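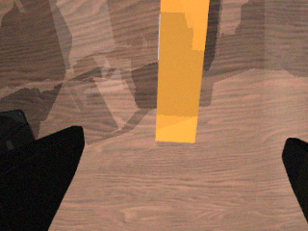
An orange bar and the open fingers of the gripper, as drawn by the rehearsal program.

The Keeping of Oso

The Workshop at Sukcombe records that the arm known as Oso was begun in August, on the long bench under the north windows, and that the member responsible for it was Chathurika Debnath. The second arm, Sultana, was already in existence. It had been brought over from Clokstead in a tea chest and was entered in the register under item 642.

Rule 43 of the Workshop provides that no powered machine shall be moved on the benches until its movements have been rehearsed. The rule had been written with lathes in mind and had not been applied for many years. Miss Debnath applied it. She set up a rehearsal on the old computer beside the drill press, with a drawn table, drawn walls and a drawn version of each arm, and for the greater part of the winter it was there that the work was done. Members arriving in the evening to sharpen chisels became used to finding her at the screen with her coat still on.

The task was a plain one. Oso was to take up a flat bar and hold it level, in the manner of a person holding one end of a shelf while another looks for the screws. Her father had been the person who held the shelf. The register does not give the date of his death, but his locker was cleared in the spring, and the key was returned by his daughter, who asked at the same visit whether she might take over his subscription.

It is also recorded that the Workshop received a complaint. Shafiq Ekanayake wrote, in a letter of two pages, that a shared bench was being kept for a machine which had not yet moved. He had paid his share of the 2,000 pounds for the new roof and wished to use what was under it. The letter was placed on the board. Miss Debnath read it there, initialled it in the corner as the rules require, and went back to her chair.

In the weeks that followed, Mr Ekanayake was seen to stand behind that chair. At first he stood there on his way to the glue cupboard. Later he brought a stool. He is understood to have remarked on the fingers, which he thought came down too steeply, and on the wrist – a matter on which he and Miss Debnath did not agree. The notebook for this period contains two kinds of handwriting. One of them asks, on several pages, what the bar is supposed to be for.

The answer is given on a page by itself. It says that he never put his end down first.

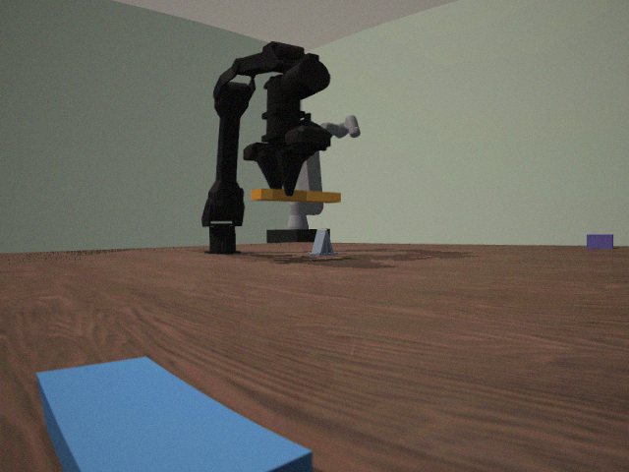
Mr Ekanayake said that a machine ought to be allowed to get tired, or at any rate to look as if it might, and that he would not care to work opposite anything that could hold a shelf all night. He asked for this to be entered in the notebook, and it was.

On 2026-03-04 the power to the long bench was switched on in the presence of both members. The Workshop has no rule concerning who should stand where on such an occasion. Miss Debnath stood at the switch. Mr Ekanayake, having been offered the other end of the bar, took off his watch and placed it on the windowsill.

The entry for that evening is short. It gives the time at which the lights were turned off, which was late, and notes that 200 screws were drawn from the common stock and should be charged to locker nine. A shelf has since been fixed above the glue cupboard. The complaint remains on the board, as no request has been received to take it down – though a second set of initials has been added below the first.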